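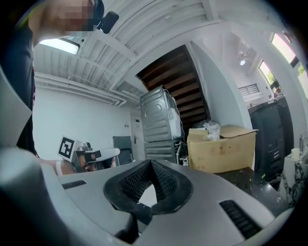 It never once told me anything I hadn't told it first, wrote one reader in Fadari, and I filled the thing in every morning before work. The thing is Flisow, the symptom app that the town of Zenetti brought in to spot outbreaks before the doctors did. The reader's letter came in reply to a short item we ran in March, and it was politer than most of them.

26 Jun 2023

The idea sounds sensible enough. People tap in how they feel: sore throat, bad stomach, temperature, nothing at all. The app adds it up by district, and when one part of town starts to look poorly, the health department gets a warning. Schools and care homes can then be told to take more care. Afolabi, the company that makes Flisow, calls this "listening to a town's health". The department liked the phrase so much that it put it on the posters.

What the department has been slower to put on posters is whether any of it works. Its review of the scheme runs to 194 pages, and I have read all of them, including the annex on the choice of logo. There are charts showing how many people signed up. There is a long passage on how satisfied they were, based on a survey sent through the app to people who were still using the app. You would have to be very cross indeed to open something every day in order to say you had given up on it.

The part that matters is much shorter. During the trial period Flisow sent the department two warnings. One was for a stomach bug in Fadari, which the local surgeries had already reported. The other was for a rise in coughs and sore eyes near the river, which the review puts down, in a footnote, to pollen.
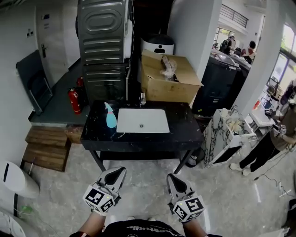
None of this makes the app useless. A warning system that stays quiet in a healthy year may be doing its job, and the review's authors say as much. They may even be right. But the same argument would cover a smoke alarm with no battery in it, and the review offers no way of telling the two apart. It never asks how many outbreaks the app missed. The surgeries keep that sort of record. I can find no sign that anyone compared the lists.

Then there is the question of who was tapping. Older people signed up least, and so did people in rented rooms and people on night shifts, which is a fair description of those most likely to be ill and least likely to ring a doctor. The department says it knows this and is "exploring ways to widen the offer". It said nearly the same when the scheme began.

Privacy gets a page and a half. Answers are kept for 90 days and then deleted, except where they have been "combined for service improvement", in which case they seem to be kept for as long as Afolabi finds them helpful. I asked the department what combined meant. The reply pointed me to the company. The company's reply pointed me to the terms of use, where the word appears again without being explained – though in bold this time.

Meanwhile the contract is up for renewal, and the department's own summary recommends carrying on. The summary leaves out the pollen. It does say that ending the scheme now would "send the wrong message", and I have heard that line used to defend a good many things over the years, among them a hand gel dispenser at Zenetti bus station that stood empty through two winters.

Members of the council's health panel will be given the summary to vote on. The full review is available to them on request, and as of last week the department had received no requests.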